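I bought the Jorkby rebound net back in March, after our under-twelves had put one ball too many into the brambles behind the training pitch. It's now 6th October, we've had most of a season out of it, and I've been promising the other parents a proper write-up for ages, so get yourself a coffee, because I do tend to go on.

For anyone who hasn't come across it, this is the big adjustable one – a steel frame with a tight net across it that sends the ball back to you when you strike it. You set the angle with a pin on each side. Tilted back, it gives you a looping ball to bring down on your chest or head, and upright it fires low passes straight back at your feet. I paid $177 for it, delivery included, which felt like a lot at the checkout and feels pretty fair now.

Putting it together took me a whole evening. The instructions are a single folded sheet of drawings, and I had the left and right legs swapped until Glenys Hapeta came round to drop off her son's shin guards and spotted it from the doorway. Glenys played in goal for years and has put up more nets than I've had hot dinners, so I should have called her first! Once the legs were the right way round it went up nicely. The clips that hold the net on are stiff, and I'd suggest doing the corners before the sides.

And then there's the playing, which is a joy. My daughter is a left back who, bless her, would walk to the corner flag and back to avoid using her right foot. We started with 21 right-footed passes before supper, every evening we could manage, and at first half of them went into the hydrangeas. By the summer tournament at Starodport she was clipping the ball up the line with that foot and not even thinking about it. I can't give the net all the credit (her coach, Gaëtan Chevalier, is a very patient man), but it surely helped.

Gaëtan borrowed ours for a few weeks and liked it enough to ask the club for one. He uses it mostly for first touch, with two players taking turns, and he says the return is truer than on the old Delorme net they had in the shed. I'd agree with that. The Delorme always had a dead patch in the middle where the ball just dropped, and after roughly 600 shots a week through the summer ours is still springy all over.

Now for the grumbles. The ground pegs are hopeless. They're short and they bend, and on a dry pitch the whole thing creeps backward when a grown-up hits it hard. I bought a set of longer Gendetti pegs and haven't had trouble again, but at this price I shouldn't have needed to. The carry bag is thin too, and the zipper gave up in the second month. And it does not fold as flat as the box would have you believe – measure your trunk before you promise anyone you'll bring it to an away game.
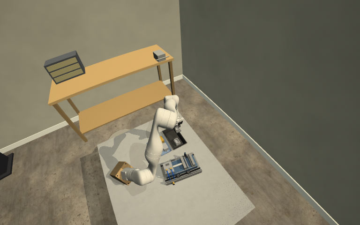 I'd still buy it again, and I've already told my sister to get one for her two boys. If your player is very little, I'd wait a year or so, as the ball comes back faster than you expect and the small ones tend to duck. For anyone from nine or ten upward it's been the best thing we've bought for the backyard. Four stars from me, and I'd happily make it five if they sorted out those pegs.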